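In praise of the kitchen table that never gets cleared 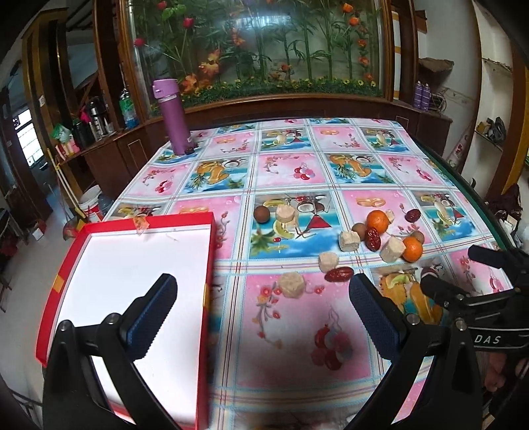 By M. Owusu
Contributing writer, Brondside

My grandmother had a tablecloth for good and a tablecloth for every day, and I can only tell you what one of them looked like. The good one lived in a drawer with a bar of soap. The everyday one had lemons on it, and a burn near the window end, and it saw six of us through breakfast, homework, tax time and most of the arguments worth having.

I've been thinking about that table since March, when friends of ours finished their renovation and walked us through a kitchen without one. They have an island now, and it's a handsome thing. You perch at it on a stool, all in a row like birds on a wire, facing the tap. We had a lovely evening, but I noticed that we'd all gone home by nine, and at the old place we never left before they started yawning at us.

A table makes you look at people. It also lets you not look at them, if that's what's needed, because there is always something to fiddle with – a bit of orange peel, the lid of the jam. My kids have told me their hardest news over a bowl of peas that needed shelling, and I doubt I'd have heard any of it sitting across a tidy lounge room with my hands in my lap.

I know space costs money. Our first flat in Skirnemeo was so small that the table folded down off the wall, and one of us had to sit half in the hallway. We ate there every night for 33 months and I'd do it again, although my back might have a word to say. A card table would do. So would a door on trestles, which is what my neighbour used for years, with a cheerful wipe-down cloth over the top so you'd never know about the keyhole.

And please, don't keep it nice! Put the loud plastic cloth on it, the one with the fruit, and let people spill. I'm 48 and I have finally stopped using coasters at home, and I can report that our table has a great many rings on it and seems no worse for the company.

Comments

plumjam44: We had the lemon one too, I swear. Mum cut it up for drawer liners in the end.

Terrace Tess: Lovely piece but I do like my island. The grandkids stand around it and talk the whole time I'm cooking.

oldmate_g: Keep the coasters. You'll regret it when you go to sell the table.

We use cookies to remember your preferences. By continuing to read you agree to our cookie policy. Accept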